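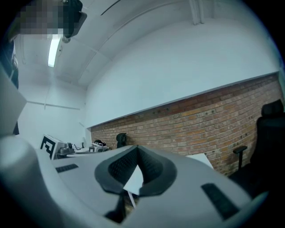

Manipulation Evaluation Group, Department of Mechanical Engineering, Virimwood

Figure 3. View from the camera of the hand-held gripper during setup, with a fiducial marker board on the desk behind it.

4. Assessment of the Ollis hand-held kit

4.1 What the vendor claims

The Ollis kit is sold by Workanholm as a complete route from human demonstration to robot policy: a hand-held gripper with a wide-angle camera, a set of printed marker boards, and a subscription to a processing service called Từ, which takes in the video and returns gripper trajectories. The sales material says that a new user can be collecting usable data within an hour and that "any room will do." We bought one kit at the list price of 2450 dollars and had no contact with the vendor beyond ordinary customer support. This section reports how far the two claims held up in our hands.

We should say at the outset that we came to the kit with doubts. Two earlier products of the same type had been tried in our group, and both gave clean trajectories on the vendor's own sample recordings and poor ones on ours.

4.2 Setup and calibration

Calibration follows the printed guide. The marker board is stood on a flat surface, the operator moves the gripper through a slow arc, and Từ estimates the camera position relative to the board. The guide does not say how far away the board should be, or at what angle, and this matters a good deal. With the lens used in the kit, straight edges in the room bend strongly toward the rim of the image, and the gripper body itself takes up the lower half of it (Figure 3). A marker across the room covers a small part of what remains. The correction model supplied with the kit handled markers near the middle of the image well. Toward the rim it did not, and the service gave no warning when this happened.

Ghazal Ghaffari and Nghĩa Tôn each set up the kit from scratch, without help from each other. Neither finished within the hour. The slower of the two attempts was held up mostly by account creation and a firmware update, and a buyer might reasonably forgive that. The faster one still needed a second calibration pass after Từ accepted the first and then returned a path that ran through the desk.

4.3 Collection

We recorded 2084 demonstrations of a single pick-and-place task over 18 sessions, all in September. Three operators took part. They were told to work at a comfortable speed and were not shown the returned trajectories until the last session was over.

The gripper is pleasant to hold and the fingers close smoothly. We have no complaint about the hardware as a tool for the hand. Our concern is with what comes back from the service. Each trajectory carries a "confidence" score between zero and one, and the documentation advises discarding anything under 0.5. Scores were almost always high. When Ademir Prado compared a sample of the returned paths with those from our own external tracking system, the score had little relation to the measured error. Some of the worst paths in the sample were rated near the top of the scale. A user with no second tracking system - and the kit is marketed to exactly that user - would have no means of finding them.

4.4 Does any room do?

Tracking away from the marker board depends on the service finding enough stable detail in the background. Textured surfaces such as exposed brick gave it plenty to work with. Blank painted walls and ceilings gave it very little, and drift grew whenever the operator turned toward them. We also saw short losses of tracking when a lit ceiling tube came close to the middle of the image, though we did not test this separately and would not put much weight on it.

Workanholm's support desk, asked about drift, suggested adding more marker boards. The kit includes 2, and further boards are sold separately. We did not buy them. It is possible that a room fitted out with boards on every side would bring the error down to the level shown in the brochure, but that is a different product from the one described.

4.5 Limits of this assessment

We tested one unit with one task. The processing service is updated without version numbers, so the results here apply to it as it stood when we last submitted recordings and may not be repeatable. Recordings sent twice, several days apart, did not always return the same path. We raised this with the vendor and had received no explanation by 29th October.

The raw video and our tracking reference are available on request from Liliana Zanetti. The trajectories returned by Từ are covered by the vendor's license and cannot be shared, so outside checks of Section 4.3 will have to start from the video.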